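Unit 4: Collecting demonstrations by teleoperation
Course notes, Apinya Thongdee and Jaruwan Srisuk

4.1 Leader and follower

In the direct method, the operator takes hold of the arm and moves it through the task while the joints are left compliant. It works well for one arm and a rigid part. With two arms and a soft object it becomes awkward, as the operator's hands get between the grippers and the cloth, and the cameras record those hands.

The usual alternative is a leader–follower pair for each side. The operator moves two light leader arms, and the followers copy the joint angles. In the Losdale exercises the leader is the Prallero handset and the mapping is one to one, with no scaling. Gripper opening is sent on its own channel.

4.2 What is recorded

Each time step stores the commanded joint positions, the measured joint positions, the gripper openings and the camera images. Keep the commanded and measured values apart. When a finger presses on fabric the two differ, and that difference is often the only sign of contact in the log.

4.3 Folding and rolling cloth

Cloth has no fixed shape, so a recorded path can't be replayed on a new start position. The demonstrations must cover a range of starts. For the Grarel set we kept 94 episodes after review. Episodes in which one gripper dragged the other's end of the cloth were removed — see the rejection rules in Unit 2.

In two-arm work, one gripper often steadies the cloth while the other shapes it. In the simulated view at the end of this section, the left gripper has a long finger against one end of the roll, and the two fingers of the right gripper straddle the spiral folds at the other end. For practice, label each arm as holding or shaping at every change of contact, then compare labels with your partner.
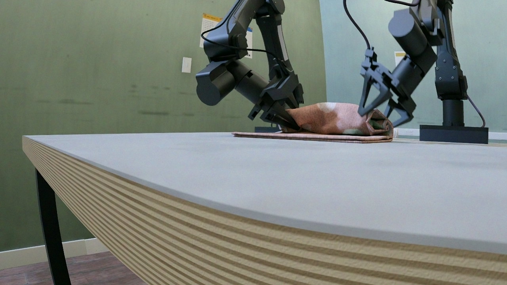
4.4 Common operator faults

Moving both leaders at once when only one is needed. Pausing in mid-task, which teaches the policy to pause. Closing a gripper before the fingers are level with the fold.

Ratanaporn Robotics Teaching Group — contact the unit office — Back to top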